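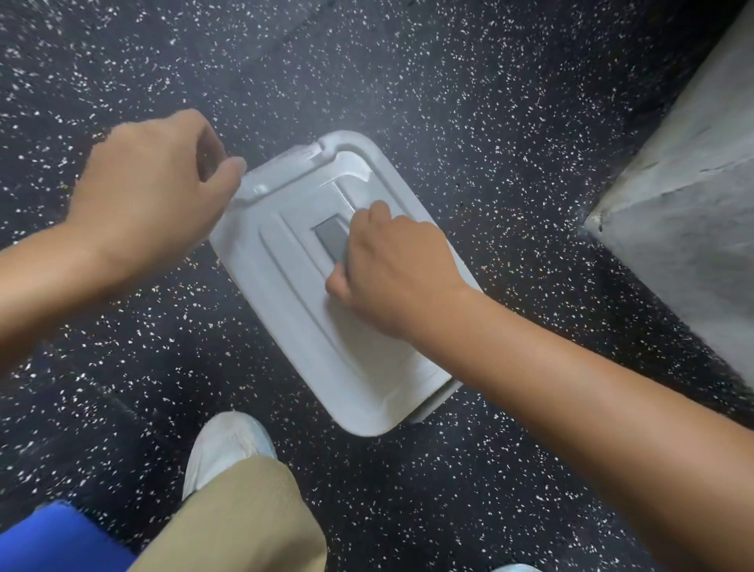
Running a collar-packing demonstration at an open day

Trillik workshop notes, December 18, 2021

These instructions cover the collar-packing station as set up for the open day at the Stora gym in November. The task is small: spring collars are spread on the gym floor and have to go into a lidded plastic bin. A person does it first by hand while visitors watch, then the Vukix arm attempts the same task. Allow an hour for setting up if the arm has already been calibrated, and a full morning if it has not.

What you need

One rectangular plastic storage bin with a detachable lid
A set of chrome spring collars, all the same size
The Vukix arm on its low trolley, with the parallel gripper fitted
Barrier tape and posts
A stopwatch that visitors can read
White masking tape

The bins came from Þorgeirsson, who supply the gym's storage. Any similar bin will do, but take the lid measurements again if you change it. The grasp file is tied to the rim profile and the handle recess, and a lid that looks the same on the shelf can differ enough at the lip to make the gripper slide off.

Setting out the floor

1. Sweep the area. Chalk dust gets into the trolley castors.

2. Place the trolley and lock all the castors. Check them again with a firm push at gripper height.

3. Mark the bin's corners with short strips of masking tape. Set the bin at an angle to the trolley so the arm can approach the long side without folding its elbow.

4. Put the barrier 500 mm beyond the arm's full reach. Measure from the fingertips with the gripper open.

5. Run a detection test on the bare floor before putting any collars down. Speckled rubber flooring is hard on the vision system. Light flecks on black rubber produce false detections, mostly where a thin wire handle would be expected. If the test finds collars on a bare floor, raise the detection threshold one step and repeat. Do not go up more than two steps or real collars will be missed.

6. Turn off any lamp aimed at the work area. General overhead lighting is better. Bright spots on the coils shift as the arm moves and upset the depth estimate.

Demonstrating by hand

The presenter works low down, close to the bin, at an ordinary speed. Going slowly makes the robot look better than it is and visitors notice.

1. Start with the lid off and lying flat, handle recess upwards. The fingers go over the rim at a corner and the other hand steadies the middle.

2. Pick up collars by the coil. The handles spring and twist, and a collar held by one handle will swing.

3. Place each collar on the floor of the bin and let go once it is down. Dropping them is quicker, but the handles catch on one another and the next collar sits on a heap.

4. Use both hands inside the bin when a collar needs turning. Point out to visitors that the arm has one gripper and must do this in separate moves.

5. Fit the lid, pressing along the edges until it is seated all round.
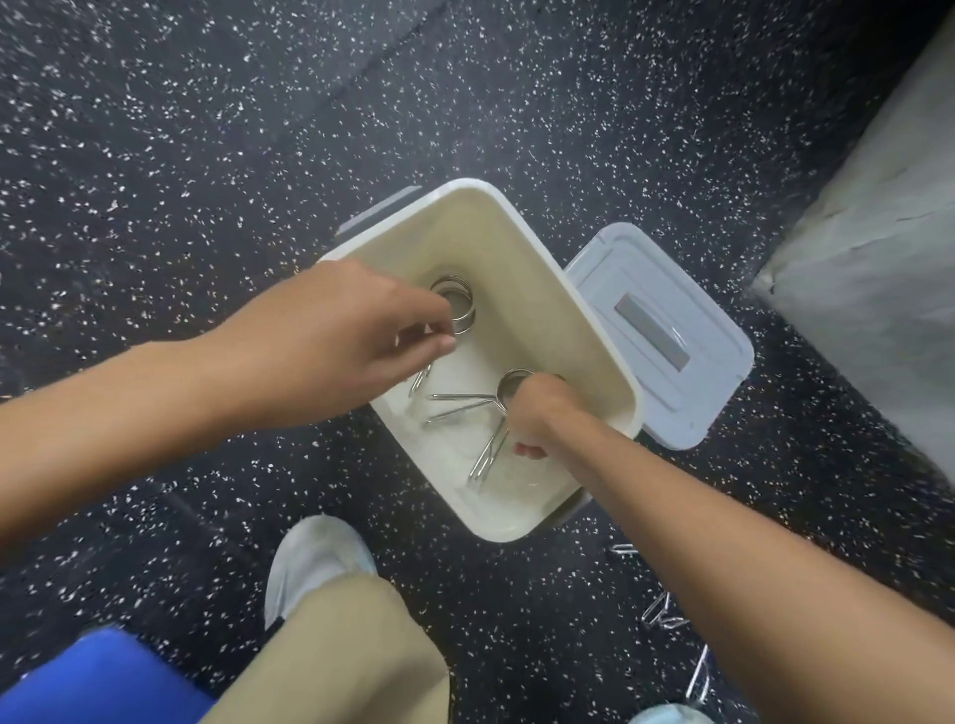

Both hands in the bin on spring collars, with more on the floor and the lid to the right.

A practised presenter should finish inside 60 seconds. Write the time on the board before starting the arm, so that the comparison is visible for the whole of the second run.

Running the arm

1. Return the collars to the floor. Spread them out, with a hand's width between them. Touching collars are read as one object.

2. Clear everyone from inside the barrier, including the presenter.

3. Home the arm, load the packing program and confirm the bin position on the screen. The outline should lie over the rim on all sides. If it is off at one corner, somebody has moved the bin – put it back on the tape marks and confirm again.

4. Start in single-step mode. Watch the first pick from start to finish with a hand on the stop button, then switch to continuous.

5. Leave the lid to the end, and skip it if the audience is thin or the first run was poor. Lid placement is the weakest part of the program. The gripper takes the handle recess well enough but has no good way of pressing down the far edge.

Common faults

Gripper closes on nothing: usually a false detection on the floor. Stop, lower the lighting level slightly and repeat the detection test.

Collar picked up by a handle: let the arm finish the move if it is clear of the bin wall. Otherwise stop and free it by hand with the arm powered down.

Collar lands across the rim: stop. The next approach will strike it.

Lid rocks when placed: a handle is standing proud inside. Open the bin and lay the collar flat.

Packing up

Park the arm before removing the barrier. Lift the masking tape the same day, as it leaves residue on rubber if left overnight. Count the collars back to the gym desk and sign the loan sheet. Log files go in the Stora folder under the date of the visit, with any threshold changes noted in the first line.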